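The Slow Death of the Proper Tea Break

My first job was at a carpet warehouse in Stollstead, and I can tell you almost nothing about carpets. What I can tell you is that at twenty past ten every morning a bell went, everybody put down whatever they were holding, and we all trooped upstairs to a room with a sloping ceiling and drank tea so strong it made your teeth feel furry. I was seventeen. I thought it was the best thing about being a grown-up, and I still sort of do.

So I was a bit sad when my niece started at an office in Lorville last October and told me they don't have a break as such. People just get a drink when they fancy one and take it back to their desks. "But when do you talk to each other?" I asked. She looked at me as if I'd asked where they kept the horses.

I've been asking everyone about it ever since (my friends are sick of me). Chrysanthi Politis drove buses for 23 years and reckons the canteen at the depot was where she learned everything worth knowing – which routes had the awful hill, which inspector you could joke with, how to get a toddler to eat peas. When the canteen shut they put in a vending machine. She used it twice, and both times it gave her soup.

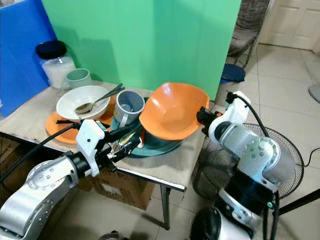
Sugar came up a lot, funnily enough. Chrysanthi's lot had a rota for buying it and there were proper rows when somebody skipped their turn. At the carpet place it was milk. A man called Des used to draw a line on the bottle in biro to show where the level was, and then somebody else would draw another line lower down, and by Thursday it looked like a ruler.

Sewwandi Wickramasinghe runs a small upholstery firm, Eshun, with 43 people on the books, and she brought the bell back two years ago. Well, it's a gong, she got it at a car boot sale. Fifteen minutes, morning and afternoon, phones in a basket if you can bear it. She was worried they'd fall behind on orders. They did, a little, for the first fortnight, and then they caught up, and she's never bothered to work out why. A few of the younger ones moaned to start with. Now they're the ones glaring at the clock!

I went along for a morning. The talk covered a wedding in Jikden, whether you can freeze cheese, somebody's knee, and a very long story about a hedge that I'd happily have heard again. A lad who'd only been there a week got teased about his packed lunch and went pink and looked delighted. Then the gong went and off they all trotted, and I was left with half a custard cream and a strong wish to learn upholstery.

My niece says she might suggest it at work. She thinks they'll go for it if she calls it a "reset". I said she could call it whatever she likes as long as there are biscuits, and I've posted her two packets to get things going.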